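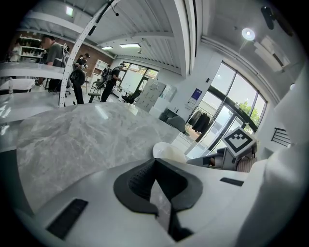
**Beginner Go, Session 9: Ladders and nets**
Notes by Nayeli Ochoa - 22 Jul 2021

Bring last week's problem sheet. We go over questions 2 and 12 first, as most people left those blank.

## Ladders

A ladder is a chase across the board. You put a stone in atari, it extends, and it has two liberties again. You play atari from the other side, and so on in a zigzag until the chase reaches the edge.

Read it out before you start. Look along the diagonal path:

- If there is a friendly stone for the runner on the path, the ladder usually fails.
- If the path is clear to the edge, the stones are captured.
- A stone next to the path may or may not matter. Read every move.

A failed ladder is expensive. The attacker is left with a string of cutting points, and the runner gets a double atari at nearly every one.

## Ladder breakers

A move played elsewhere that sits on the path and also does something useful there. The attacker normally answers by capturing the ladder stone, so the breaker gets two moves in a row in its corner. Decide whether that trade is worth it.

## Nets

A net captures without giving atari. The usual shape is a loose diagonal move that covers both ways out. When a ladder and a net both work, take the net - it can't be broken from across the board.

## Homework

1. Problem 731 in the Serrano collection, both colors to move.
2. Replay the Tovar - Shimada game from the February club night. Mark the move where White should have played a net.

Questions to Emiliano Orozco, who is teaching the next session.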